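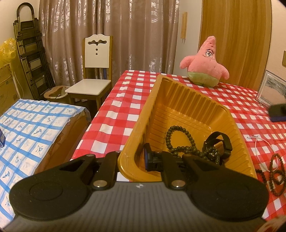 Yellow tray with beads and a wristwatch, checked tablecloth.

Kerport Covered Market
Minutes of the stallholders' technical meeting, 8/21/26

In the chair and taking the minutes: Dorian Coste
Present: stallholders from rows A, B, C and E; one representative of Golex (items 3 and 4 only); the market manager
Apologies: row D; Gauthier (written report supplied)

1. Minutes of the July meeting

Accepted with two corrections. Under item 4, "isolator" should read "residual current device". Under item 6, the drain cover reported as cracked is the one at the north door and not the one by the fish counter.

2. Matters arising

2.1 North door drain cover. Replaced. The new cover sits slightly proud of the floor on the hinge side and trolleys catch on it. The manager will ask for it to be bedded down. Until then the hazard tape stays in place.

2.2 Clock over the west entrance. Still four minutes slow. The movement is sealed and can only be adjusted from the loft, which is closed until the walkway boards have been checked. Carried forward.

2.3 Pitch markings, row C. Repainted to the plan of the original layout. Two stallholders said the line between their pitches has moved by a hand's width compared with where it was before. The chair compared the plan with the floor during the break and found the paint to be correct and the previous line to have been wrong. Both stallholders accepted this. The older line is to be ground off, as it still shows through.

3. Electrical supply to the rows

3.1 Golex presented the results of the load survey. Total consumption across the rows for the survey period was 3722 kWh. Row E took the largest share, as expected with the refrigerated counters. Rows A and B, which are mostly dry goods, clothing and second-hand, took very little apart from lighting, with short peaks at opening time.

3.2 The opening peaks were traced to kettles and fan heaters plugged into the same spur. On two mornings this was enough to trip the breaker for the whole of row B. Golex does not regard the breaker as faulty and does not recommend a larger one, as the cable behind it would not be adequately protected.

3.3 Two options were put forward.

Option 1: split row B into two circuits at the existing board. There is one spare way. Work can be done outside trading hours in a single visit.

Option 2: new sub-board at the end of row B, feeding A and B separately. More expensive, needs a run of trunking along the gallery beam, and the beam is listed along with the roof. Consent would be needed before any fixing is made.

3.4 Discussion. Row A asked whether option 1 would leave them worse off. Golex replied that it would make no difference to row A in either direction. Row E asked for the refrigerated counters to be kept out of any shutdown lasting more than an hour. Noted.

3.5 Agreed: option 1, with the trunking route for option 2 to be surveyed but not priced. Fan heaters are not to be used in row B until the circuits have been split. Kettles may be used one at a time.

4. Sub-metering

4.1 The Pateck meters fitted to row E have been read weekly. The sum of the individual readings comes to less than the row meter by 34 kWh over the period. Golex put most of the difference down to the row lighting, which is upstream of the individual meters, and said that the remainder was within what they would expect.

4.2 Row E asked how the lighting portion will be charged. At present it is divided equally by pitch. A stallholder with a half pitch objected to paying a full share. The chair noted that the rules say "per pitch" and do not define a half. Wording to be brought to the next meeting.

4.3 The display on one meter goes blank when its cover is closed. The reading is kept and returns when the cover is opened. No action.

The representative of Golex left the meeting.

5. Water and drainage

5.1 Written report from Gauthier, read out by the manager. The main stopcock now closes fully. The branch to the fish counter was flushed and the flow improved, but it is still lower than at the other taps. Gauthier suspects scale in the last section before the wall and proposes to replace it in copper. Quotation: 389 euros, including making good the tiles.

5.2 Row D had sent a note asking whether the hand basin at their end could be done in the same visit. The manager will ask for a separate line in the quotation. If the basin only needs a washer it can go ahead without coming back here.

5.3 The central gully is slow to clear after washing down. The trap was lifted and found to contain mainly packing straps and vegetable trimmings. Stallholders are reminded that the basket must be emptied at close of trading and put back – it was found twice standing beside the gully.

5.4 Agreed: accept the quotation for the fish counter branch.

6. Roof and daylight

6.1 The three cracked panes over row C are still covered with board. Replacement glass has to match the existing wired pattern. The supplier has offered a sample, which the manager will take up to compare once the loft is open again (see 2.2).

6.2 Condensation is dripping from the gutter bracket above the passage between B and C. It is worst in the first hour of trading and stops when the doors have been open for a while. One stallholder suggested lagging the bracket. The manager thinks the louvres on the east side are not opening to their full travel, and will check the linkage first.

6.3 No change to the cleaning schedule for the lantern.

7. Stall fittings and coverings

7.1 Trestles. Load limit per trestle pair remains 300 kg, evenly spread. The limit applies to the pair and the board together. Crockery and tool sellers are asked to stack crates on the floor under the table, towards the legs.

7.2 Cloths. Overhang at the public side must stop short of the floor, so that the skirting vents are not covered and wheels do not catch the hem. Clips are preferred to drawing pins, which have been found on the floor in the passage. Any pattern or colour is allowed. Row A asked if oilcloth counts as a cloth. It does.

7.3 Small goods. Jewellery, watches and similar items in open trays are to be set back from the table edge on the passage side. The rule already exists but was left out of the last printed sheet. It will be put back in.

7.4 Stall lamps. Clamp lamps are to be fixed to the uprights only. One was found clamped to a sprinkler pipe in row C and was taken down by the manager. LED lamps only from the next renewal of pitch agreements.

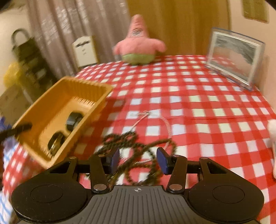
8. Fire safety inspection

8.1 The inspection is due before the winter season. Extinguishers have been weighed and tagged. The one by the west entrance was low and has been exchanged.

8.2 Emergency lighting was tested on full duration. All fittings lasted except the one above the stairs to the cold store, which went out early. New battery ordered.

8.3 Escape routes. The route behind row D was obstructed by empty pallets on both of the manager's checks. Row D not being present, the chair will write to them. If pallets are found there again they will be removed without notice.

8.4 The assembly point sign in the yard faces the wrong way since the bin store was moved. To be turned.

9. Any other business

9.1 Cold store door. The heated seal has come away at the lower corner. A temporary repair is holding. Row E asked for the door to be shut fully after use, and for the inner release to be tested at the same time as the emergency lighting. Agreed.

9.2 Trolleys. Two are out of use with flat tyres. Solid tyres to be priced.

9.3 Access hours. Row B asked for the yard gate to be opened earlier on summer trading days. The manager said the hours are set in the agreement with the neighbouring properties and cannot be changed from here. The request will be passed on.

10. Actions

Bed down north door drain cover – manager
Grind off old line in row C – manager
Book split of row B circuits – Golex, via manager
Survey trunking route along gallery beam – Golex
Draft wording on half pitches – Dorian Coste
Confirm order for fish counter branch, ask about row D basin – manager
Check louvre linkage, east side – manager
Reprint stall sheet with the rule in 7.3 – Dorian Coste
Letter to row D about pallets – Dorian Coste
Turn assembly point sign – manager
Prices for solid tyres – row E

Next meeting to be called once the row B work has been completed. Items for the agenda to Dorian Coste in writing, with the pitch number.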